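How to Write a Short Biography of Someone in Your Family

I love this job. I have now written short lives of both my grandparents, an uncle and a neighbor who might as well have been an uncle, and every one of them surprised me! You don't need a book deal or a history degree. You need a notebook, somebody willing to talk, and a few evenings.

Step 1: Pick a length before you pick a story

My first try was meant to cover my grandfather Parviz Bahrami from birth to retirement, and I drowned in it. The second time I gave myself 1,332 words and it came together in a week. If that sounds like a lot, start with 300. A 300-word life fits on one page, and people will read it standing up in the hallway.

Step 2: Build a bare timeline

Down the left side of a page, write the years you're sure of. On the right, put what happened: born, moved, first job, married, changed faith, left the country, came back. Leave the gaps blank. Put a question mark next to anything you only think you know (you'll have plenty, and they make wonderful interview questions). 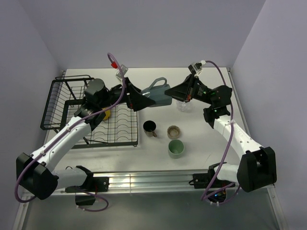

Two robot arms over a white table, with a black wire dish rack to the left.

Step 3: Do the first interview

Keep it under 40 minutes. Older people tire, and so do you. Ask about places first: what was outside the front door, who lived upstairs, where did you buy bread? When I asked Forough Azimi about politics in Sudby when she was young, I got two polite sentences. When I asked what she could hear from her bedroom, I got the curfew siren, her father's radio and the night her brother didn't come home.

Record it if they agree, and write down the time on the recording whenever something good goes by. Ask before you record — always, even with your mother.

Step 4: Check what you can

Memory shuffles things. Compare the interview against letters, passports, school reports, the backs of photographs. Where two relatives disagree, I put both versions in: "Shahab Salehi remembers the family leaving in December; his sister says it was spring." Readers enjoy that, and it keeps the peace at dinner.
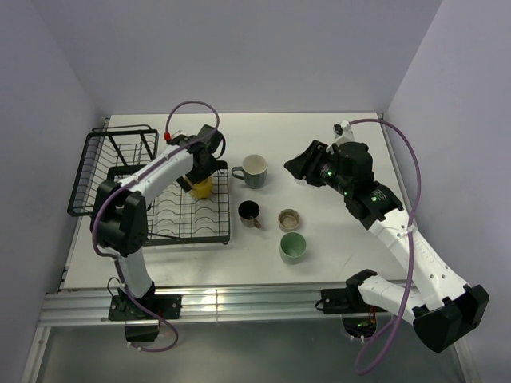
Gray-blue mug, handle to the left, toward the back of the table.

Step 5: Write the opening paragraph last

Most biographies open with a name, a place and a year, and that works fine. Follow it with the fact that makes a stranger want to keep going. Compare these:

Yaw Tetteh was born in Cassim and worked for many years as a clerk.

Yaw Tetteh was born in Cassim, the son of a police captain, and spent eleven years hiding his poems from him.

Same man! The second one gives you a father, a secret and a question.

Step 6: Be careful with the living

If your story touches on prison, informing, debts, divorce or anything else that could hurt someone, show them the passage first. You can change a name or blur a town. Say so in a note at the front, in one plain line. 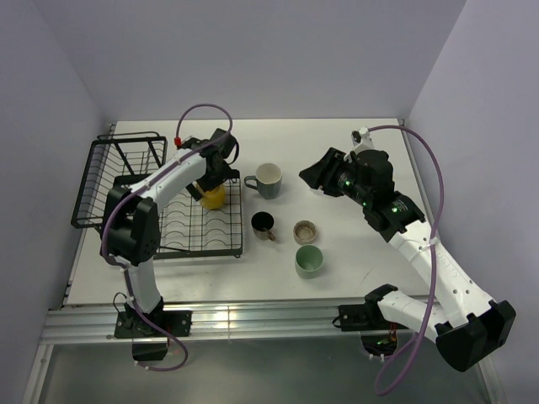
Drinkware and a wire dish rack on the tabletop.

Step 7: Cut, then read it aloud

My draft about Parviz came down to 756 words once I took out every sentence that began "He was known for." Read the whole thing aloud to somebody who knew the person. They'll stop you at the wrong bits, and they'll usually hand you one more story — write that down too, and date the page.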